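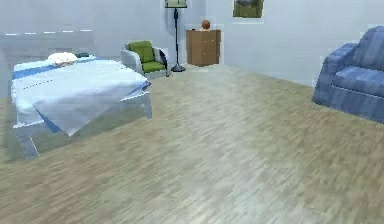

# Marnach bedding word list

Marnach is a small word list for people who translate hotel and household texts between English and Amharic. It contains 400 English terms about beds, sheets, blankets, pillows and washing, each with one or more Amharic equivalents and a short usage note.

I started the list in January, when Tsion Lencho and I were translating room instructions for the Moges guesthouse and we did not agree on the word for "bedspread". We still do not fully agree, so both words are included.

## Files

- `terms.csv`: the main list, UTF-8, separated by commas
- `notes.md`: longer notes on the difficult terms
- `sources.txt`: where each term was found

## Columns in `terms.csv`

| Column | Meaning |
|---|---|
| `id` | number of the entry, never used again after deletion |
| `en` | English term, American spelling |
| `am` | Amharic term, in Ethiopic script |
| `register` | `home`, `hotel` or `shop` |
| `checked_by` | initials of the second reader |

If a term has several equivalents, they are separated by a semicolon and the most common one is written first.

## Known problems

"Comforter", "duvet" and "quilt" are used differently by different speakers of English. I followed the advice of Lewis Munro, but he told me himself that his family says it another way. Please read the note before you use these three entries.

Terms for mattress sizes are not translated. The sizes are not the same in every country, and a translated name can mislead the buyer.

The `shop` register is weak. Most of its entries come from one catalog, Koker, and eight of them have no second reader yet.

## Corrections

Please open an issue with the `id` of the entry and one sentence where you have heard or read the word. Lemlem Tsegaye reads the issues on weekends. Spelling variants are welcome also.

## License

CC BY 4.0. Last changed 17 February 2022.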